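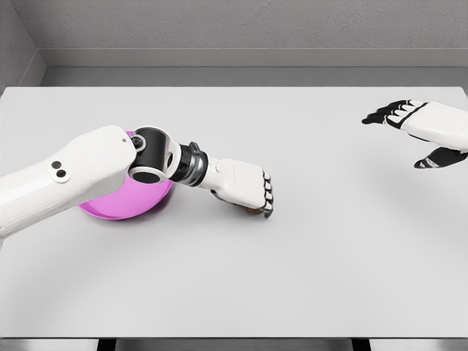
I have spent most of June teaching a robot to put things in a bowl. I would like to say it has been going well, and on some evenings I do say that, usually to my sister, who has stopped asking. The setup is all simulated, so no crockery is at risk. I wear a headset and a pair of gloves, I move my arms about in the spare room, and on the screen a pair of large white arms moves about over a grey table in a grey room that has all the charm of a dental clinic after hours. The bowl is hot pink. I'm fond of it, mostly for being the only colour in my working life, and I'm forever parking the left arm right across it, so that from the front you get elbow where you wanted bowl. The left hand does the grabbing. The right hand is supposed to help, and mostly hangs out on its side of the table with its fingers spread like someone waiting for their nail polish to dry.

That last part is my fault. You teach these things by doing, and the robot learns whatever you did, including the bits you didn't know you were doing. I'm left-handed. When I concentrate, my right hand floats up and goes stiff. I've lived with this hand for my entire adult life and had no idea until I watched the replays, and now I can't stop seeing it. I caught it hovering over the kettle this morning.

The software is called Dolen and the gloves are by a firm called Pandton, who make them in one size, which is large. I do not have large hands. There's a good bit of spare glove at the end of each finger, and the robot closes its fist a touch later than I close mine, so I've learned to overdo it. I grab a small virtual lump of nothing the way you'd grab a handrail on a bus. Then the fingers all bunch up together, I can't see the thing I'm meant to be holding, and I have to lift the hand to find out if it came along.

Often it didn't.

A demonstration, for anyone who has wandered in from my sourdough posts, is one go at the task from start to finish. Reach, grab, carry, drop in bowl, arms back where they began. I signed up to do 300 of them. The target came from Paloma Kapoor, who runs the project (it's called Nakpan, don't ask me, it was called that when I got there) and who has the patience of a driving instructor. She did a set herself on my first night to show me the pace. Hers look like somebody tidying a kitchen. Mine look like somebody defusing one.

I'm up to 78 that she's willing to keep. I won't be publishing the number she isn't.

What gets a demo thrown out surprised me. I figured dropping the thing would do it, but a drop is fine if you pick it up again and carry on, and Paloma even likes a few of those in the pile so the robot has seen somebody recover. Dithering is what kills you. If I stop halfway to scratch my nose, the arm stops too, and somewhere down the line a robot learns that partway to the bowl is a good spot for a think. I had one lovely clean run ruined by the neighbour's dog. You can see the exact moment. Both arms look toward the window, as much as arms can.

She also told me to stop being clever. By the second week I'd got bored and started coming at the bowl from odd angles, a little flourish over the rim, a slow lowering with the wrist turned out. I thought of it as variety. She thought of it as noise, and said so in an email with a smiley face in it. So now I do it plain. Straight over, let go, back. I do 10 in a row and then get up and walk to the letterbox, whether or not there's mail, because after 10 my shoulders are up around my ears and the grabbing gets mean.

Two things that have helped, in case anyone else has talked themselves into this. Sit down. I did the first lot standing because it felt more athletic, and I swayed, and the arms swayed. And look at the thing you're picking up instead of at the hand. I spent ages staring at those black fingertips as if they might do something behind my back, and my aim got better the evening I quit.

We tried the trained version for the first time last week, after tea. Paloma shared her screen and I sat there with the gloves off, feeling like a parent at a recital. It reached out with the left. It closed its fist far too hard. It lifted, had a look, went back for it, and got it over the rim on the 2nd try. The whole time, the right hand floated up and went stiff.

She asked if I could please do the next batch with my right arm resting on a cushion. The cushion is from the couch at our old place in Trurnungate and smells a bit of dog. I start again tomorrow at seven.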